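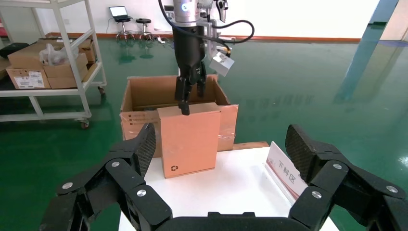 Box-to-box transfer at the unloading station, small carton upright in front of the open shipper.

Workshop Tips: Recording Clean Carton-Handling Demonstrations
Kenna Sutherland, Stestwood bench notes
Updated Tuesday, July 16, 2019

These tips cover two-arm carton work: taking a small carton out of a shipping box, placing it on the table, or putting it back. They assume you already have the arms homed and the recorder running. The setup sheet is separate, and Trí Khúc keeps the current copy.

Table and box

Fix the position of the shipping box before you think about the small carton. Put tape corners on the table or stand under two opposite corners of the box and return to them after every take. If you want variation in box position, add it on purpose and write the offset in the log. Drift of a finger's width over an afternoon is the worst of both cases: too small to teach the policy anything and large enough to spoil a comparison between morning and evening takes.

Fold the flaps fully outward and crease them. A half-open flap creeps back during a session and catches the gripper on the way down. We run a bone folder along each crease, the kind sold for bookbinding. The back of a butter knife also works.

Press down loose packing tape. Lifted tape sticks to finger pads, and on glossy cartons it throws a highlight that moves with the arm. If an edge will not stay down, trim it with a blade instead of adding a second layer.

Leave foam inserts in if the real job has foam inserts. Meron Seyoum recorded a full day with the foam removed to save time, and the resulting policy pushed every carton straight to the bottom corner of the box. The takes were kept but filed under a different task name.

Area signs stay on the table. Stand them clear of the elbow path, and turn them between blocks of takes so that the policy does not learn to treat one angle as a landmark.

Grip

For a tall, narrow carton, grip near the top edge and keep the fingers square to the wide face. A skewed grip will hold, but the carton rotates when the load comes off the table, and the correction that follows is a habit you do not want copied.

Close until the board starts to give, then stop. Cartons are consumables. With textured pads at our usual setting, one carton is good for more than 300 grasps before the corners soften. Retire it when a crushed corner is visible from arm's length. Do not mix a retired carton back in unless the log says "worn".

Wipe the pads with a dry lint-free cloth at each break. Cardboard dust fills the texture and the grip gets weaker without any fault showing. Alcohol is fine on our pads once a week, but let them dry before the next take.

Check the finger screws with the right driver at the start of the day, cold, before power. Low-strength threadlocker only. Hiwot Berhe has had to drill out one set fixed with the other kind.

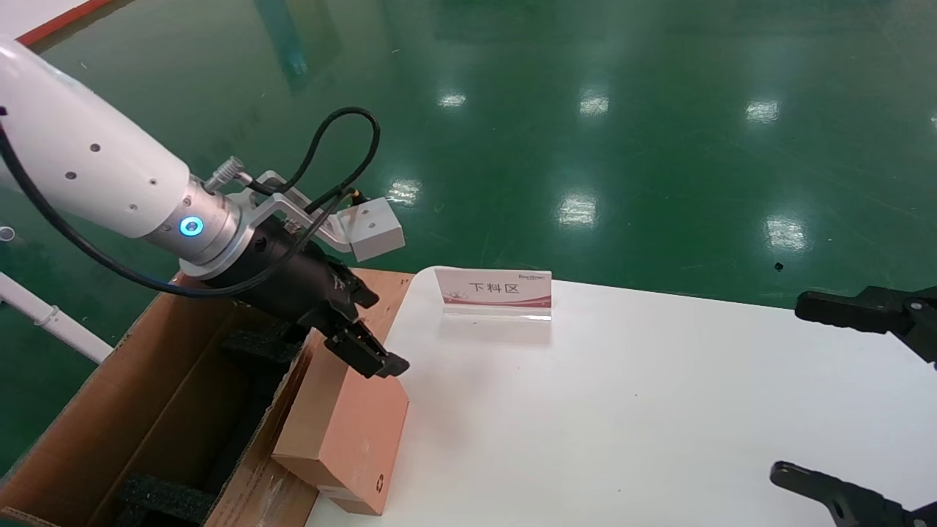
How long should the operator pause between approach and grasp?
Half a second is enough. A longer pause gets learned as part of the task, and the arm will hover at run time.

Cables

Cable loops at the wrist need enough slack for the full range of the last joint and no more. Rotate the wrist to both limits by hand control and watch the loop, not the gripper. If it crosses in front of a lens at either limit, re-route it. Hook-and-loop ties are better than zip ties here, as you will be changing your mind.

Keep cables off carton edges. A cable that drags across an open flap moves the flap, and the flap movement then appears in the data with no visible cause for the policy to tie it to.

Pace and number of takes

Record in blocks of 10, then stop and play back 2 of them at full speed. Look for three things: a late grip, a second attempt, and a carton that was still moving when the take ended. Second attempts are worth keeping if they are labeled. Unlabeled, they teach the arm to miss first.

Change operators between blocks, never inside one. Leire Cantero works faster than the rest of us and her takes run short — useful, but only if the operator field is filled in.

Our May set for the Flillel task came to 542 takes after review. The takes dropped were mostly for lens obstruction or for a carton leaning on the box wall at the end position. Both can be seen in playback at the time, so both could have been fixed on the day.

Light

Glossy floors pick up ceiling lights, and the reflections shift as the wrist camera moves. Leave the lights as they will be in use. Lock exposure and white balance before the first take, with the gripper at its start pose, and do not touch them until the block is finished. A white tabletop will push auto exposure down as soon as the camera gets close to it, which turns the inside of a shipping box nearly black.

End of session

Copy the takes to the Workneh drive before powering down the arms. Write the carton size, pad condition, operator and any flap repairs in the log. Park both grippers open and above table height. Flatten worn cartons and put them in the recycling, with the tape stripped off.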